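Home Browse Tags Members Ask Log in

Rules for a pushing rig that shares a bench with people – what do you actually write down?

We have a small arm at the Brudbridge workshop that pushes plastic shape blocks about on a wooden board. It has no fingers, only a plain rod on the end. I've been asked to write the bench rules before more people start using it, and the ones I was handed stop at "be careful near the robot". I have two things to settle. First, how do you fix the start layout so that runs by different people can be compared? Second, when is it all right to reach in and move a block by hand? We have done 202 runs so far and I suspect half were started differently from the rest.

Posted by Gornetti, January 25, 2019

Moschos
307 points

We went through this last year. Ours is one page, taped up by the bench, and it has changed very little. The order matters, so I'd keep it as numbered steps.

1. Clear the board before the blocks go down. Pens, screws, tape and cups live somewhere else. Check that the board sits flat and hasn't shifted since the last person.

2. Set out the blocks and write down the grouping in words as well as saving the picture. Use colour and shape together, because "the red one" means nothing when there is a red star and a red cylinder. Say which group is nearer the operator. Leave open wood between groups, or the first push disturbs both. Stand every block on its flat base.

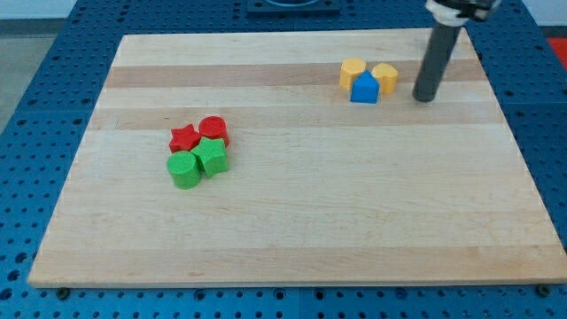
3. Check the rod before enabling the arm. Look at the tip and the collar, and make sure the tip isn't pressing on the board. If it will start close to a block, put that in the notes. A rod that begins beside the yellow and blue blocks has an easier job than one that has to cross the board first.

4. Hands stay out while the arm is enabled. If a block tips over or goes off the board, stop the arm, wait for the stopped light, then reach in. Pausing from the keyboard does not count as stopped.

5. If you touched a block, the run is marked as touched. You can keep it, but it goes in a separate folder and stays out of the success figures.

6. Two people at the bench means one of them holds the stop button and does nothing else.

On your old runs – sort them by start layout if you have pictures. We had 208 and threw out the ones with no record. It was quicker than arguing over them.

Atov

Just put a fence round it

Dionysis Zacharopoulos
4 points

I agree with most of Moschos's list, but step 4 needs more behind it. A lamp tells you what the controller thinks. Your risk assessment should say what the stop button really does on your arm, whether it cuts power or only holds position, and who last tested it. We test ours at the start of every shift and sign for it.

A bare rod looks harmless and people get relaxed about it. It can still trap a finger against the board, and the point load is high for the force involved. Set the speed and force limits low, lock them with a password, and write the values on the sheet so anyone can compare them with the screen.

A fence may well be right, but that comes out of the assessment. It also doesn't help with the layout half of what was asked.

Gornetti

Thanks, both. I'll use the numbered list and add the stop test at the top. Still need to find out what our button does. The manual covers two models and I'm not sure which one we've got.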